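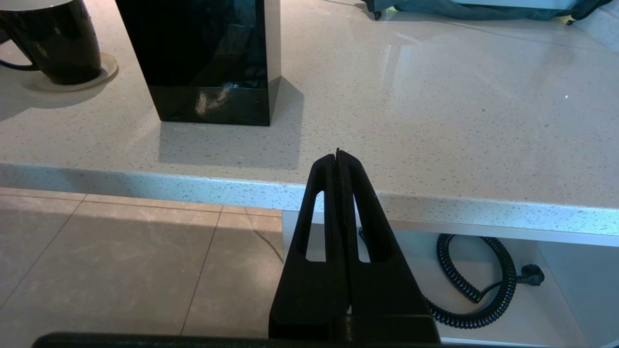
Household robotics is the branch of robotics concerned with chores in the home, such as clearing tables, wiping surfaces, folding laundry and putting things away. Single-purpose machines, mainly robot vacuum cleaners and lawnmowers, have been on sale for years, but a general helper remains a research subject. Kitchens are a common place to work on the problem. A glossy countertop can throw back a broad band of glare, and a black mug or a box with a mirror-like finish gives a camera little to go on, as part of what it records is a reflection of the room. Coiled cords are harder still, having no fixed shape.

Grippers

Many research arms use a gripper with two parallel fingers. It is cheap and easy to repair, and copes well with rigid objects of moderate size. It does less well with cloth, thin items lying flat and anything that must be turned in the hand. A small camera is often fitted at the wrist.

Trials

The Zutinska trial set an arm 20 counter-clearing tasks in 6 rented flats. Mugs and boxes were moved reliably, while cables and bags usually needed a person to step in. The Marín workshop ran a similar study on packing benches, with 200 parts in fixed trays, and found far fewer failures - the parts were known beforehand and the lighting did not change.

Current state

As of 20 September 2023, neither Clandetti nor Trakwood offered a general chore robot to households. Both sold arms to workshops, where a task can be arranged to suit the machine.

See also: Domestic robot; Robot gripper; Bin picking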